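Brenon Home Trainer — Set-up Guide
Section 3: Preparing the practice home

Before you let the robot try any chore, please read this section to the end. It explains what the software can do today and what it cannot do yet. The practice home is a simulation, so a failed attempt breaks nothing except your patience.

Doors and a dining table in the Clidwood practice home:
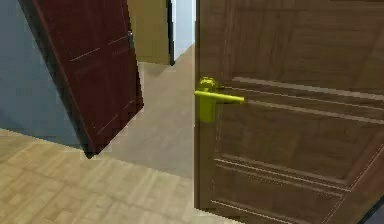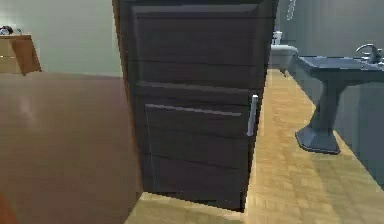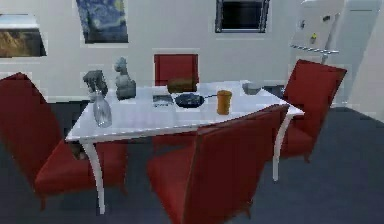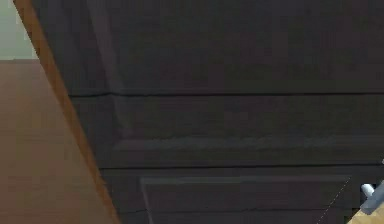

3.1 Choose the first chore

1. Open the Drondau panel and select "Chores".
2. Choose "Open door" or "Clear table". Do not choose both in your first session.
3. Set the time limit to 733 seconds. A shorter limit stops many attempts before the hand has reached its goal.
4. Press "Check start position" and wait for the green mark.

Note: Doors are harder than they look. The robot must find the handle, hold it, and move its base while the door is moving. A person does this with a full bag in each hand. Our robot needs all of its attention for it.

3.2 Run the attempts

1. Set the number of attempts to 26.
2. Press "Start". Leave the speed at normal for the first five attempts and watch them.
3. If the arm touches the door frame, let the attempt finish. The contact is written in the log.
4. Save the log under a new name. The program replaces an old log without asking.

Caution: Do not copy settings from the practice home to a real robot. Real hinges are stiff, real floors are uneven, and a real glass falls only once. Use the Masson transfer check first (Section 7).

3.3 Read the result

An attempt counts as "done" only when the chore is complete and the arm is back in its rest position. A door that is half open counts as "not done". Many users find this rule too strict — we have kept it, as a half-open door does not help the person who wants to pass.

Can the robot do your household chores now? In our opinion, not without supervision. Simple steps, like picking up one cup, are often good. Long chores with many steps are still weak, and you should plan to stay near.

If the log is larger than 1450 lines, divide it before you send it to support.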